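Sudska Support Desk
Ticket 310: Gear demonstration plate, gears binding
Status: Open (again)
Product: Bamer gear plate set, bench size
Priority: Low, according to the form. The form does not have to look at it every morning.

Opened Sep 8, 2019

Problem as reported
The set is a round metal plate with a big hole in the middle, short pegs to put the gears on, and a small bag of gears. Put one gear on and it spins nicely. Put a second one next to it and both stop, as if they had been introduced and taken against each other.

Expected: turn one, the other turns.
Got: turn one, the plate turns.

Already tried before writing in
- Turned it off and on again. It has no switch, but your form insists.
- Swapped the gears over. Same result, other way round.
- Wiped the pegs with a dry cloth.
- Read the leaflet, all 12 pages, of which 3 are in English and one of those is the warranty.

Reply from desk
Thank you for contacting Sudska. Please confirm that the gears are genuine Bamer parts and have not been used for more than 2,000 turns.

Reply from customer
They came in the bag. I have not kept a tally of the turns, but as they don't turn I am fairly relaxed about the limit.

Reply from desk
Please check for burrs at the foot of each peg. A fingernail will find them. Then try each gear by itself, flat side down, and note any that rock. Please also lay the plate on a soft cloth so it stays put.

Reply from customer
Fingernail found one burr, on the left peg, and lost. Took it off with fine paper. The gears now drop on without pushing. Two of them still won't run together. Plate is on a dark grey cloth, which has cured it of wandering and given me something to lose small gears on. Photo attached.

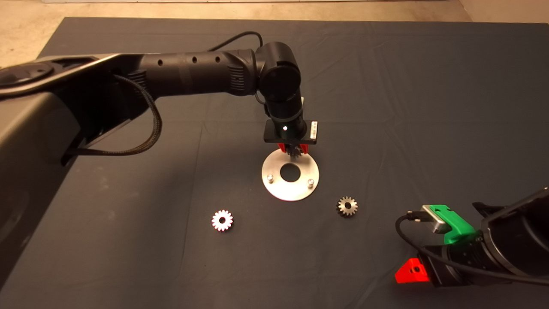 Attachment 1: plate on cloth, both pegs bare, silver spur gear to the left, bronze-tinted gear to the lower right, small dark one held over the plate.

Reply from desk
Thank you, very clear. The bronze-tinted gear looks like a bevel type. Bevel gears are cut to meet at an angle and will not run flat against a spur gear. Your set should hold spur gears only. Please check the bag label.

Reply from customer
Label says Ruppert. The box says Bamer. The invoice says Sitadex. I feel I have bought something from a family that isn't speaking.

Desk note
Bag packed with the wrong gear, by the look of it. Replacement spur gear requested from Sitadex. Customer asked to keep the bevel gear for now and not to try it again "just to see".

Reply from customer
Tried it again just to see. No change. Will wait for the post.

Status: Waiting on parts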